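Progress report no. 2, craft room and lending boxes
To: Irfan Jatoi, Lisside Fund
From: Yu-na Bang, Rillton Rooms
15th October

Irfan, sorry this is short on polish, I have the room booked out again this afternoon and wanted it with you before then. Spend sheet is coming seperately. Anything missing, ring me.

Where we are

Room is open and in use. Floor done, back wall painted white, first lot of furniture in. Storage half done. Lending boxes started but behind, see further down. Nothing so far that needs a change to the grant terms, though I do have one request at the end.

Bookings since May: 58 sessions. We said 50 in the bid so happy with that. Mostly the sewing group and the paper people, plus the after school lot when the weather was bad. 73 names on the key list now. Not all of them come, obviously, but they have had the induction and can book without me.

The room

The floor was the big worry and it is finished. Kwak came back and did the last strip along the wall and the threshold, no extra charge, which was decent of them after the muddle over dates. Wall had two coats. It marks if you lean things on it so I have asked people not to lean things on it.

Heating works. Timer is still an hour out. Blind on the street side not fitted yet, bracket was the wrong size, new one ordered. 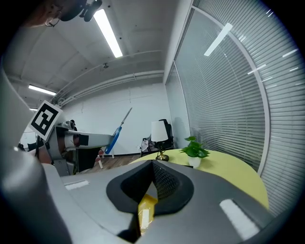

Seating is still a mix. We budgeted for a matching set and I have held off, because the sewing group want something firm with no arms and the paper people want to be able to sit for two hours. Trying out what we've got first. The black upholstered chair by the back wall is the sort most people ask for, and it looks fine against the brown wood floor, so if we do buy I would go for more along those lines. Stacking would be better for storage but the stacking ones we were lent were horrible to sit on. Will decide before the next report. Money for this is untouched.

Tools and where they live

This is the part that has moved most. As you will remember from report one, the problem was that small tools walked. Scissors above all. People put them in a pocket, or back in the wrong tub, or under a heap of offcuts and they go out with the rubbish. We replaced a lot of scissors over the spring and I was fed up with it.

What we do now: one box per table, with a drawer. Scissors live in the drawer, drawer gets opened at the start and checked at the end by whoever booked. Blue handles for the lot so they show up. I did want labels inside each drawer as well but the glue on the Bostico ones lifted within a week, so that's on hold until I find something that sticks.

It is working better than the tubs did. Still had one pair go missing, came back in a coat.

Tables are getting cloths when it is a sit and chat session and no cloth when there's cutting out to do. Cloths were donated. They're a bit long and people tread on the hem, so one of the sewing group is going to take them up when she has time. Lamp and plant on the table were my idea, cheap, made a surprising difference to how long people stay. Bags and drinks on the floor are a nusiance though, and that is the next thing to sort. Hooks along the side wall, low enough for the kids. Quote is in and within budget.
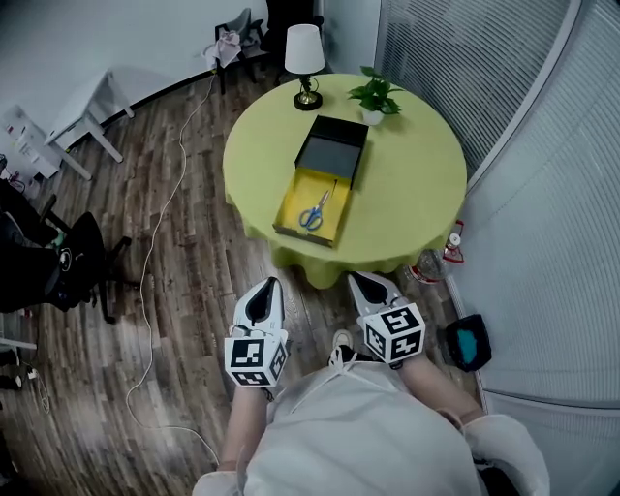 Lending boxes

Behind. The plan was for boxes people could take home for a week with a basic kit in. First two are packed and out. The rest are waiting on lids, supplier sent the wrong ones and then went quiet. Have chased. If nothing by the end of the month I will buy elsewhere and take the small loss on the deposit.

Comments from the two households who've had one: liked it, wanted more thread, instructions too long. Have cut the instructions down to one side.

Problems

- Key safe sticks in the damp. Being looked at.
- Two double bookings, both my fault, paper diary and online one didn't match. Paper diary has gone.
- Noise. Upstairs asked us to stop hammering after six, fair enough, done.
- Lids, as above.

Money

On track overall. Underspent on seating, a bit over on paint. Cloths, lamp and plant cost the grant nothing. Hooks not yet paid for.

What I'm asking for

Can we carry the seating money past the end of the year if I haven't settled on chairs by then? Would sooner get it right than buy in a rush. An email saying yes is enough for our records.

Next up

Hooks in. Blind fitted. Cloths taken up. Lids, please. Drawer labels mark two. Second induction evening for the people on the waiting list, date to be fixed with the hall. You'd be very welcome to come to that, there will be cake, and you can try the chairs for yourself.

Yu-na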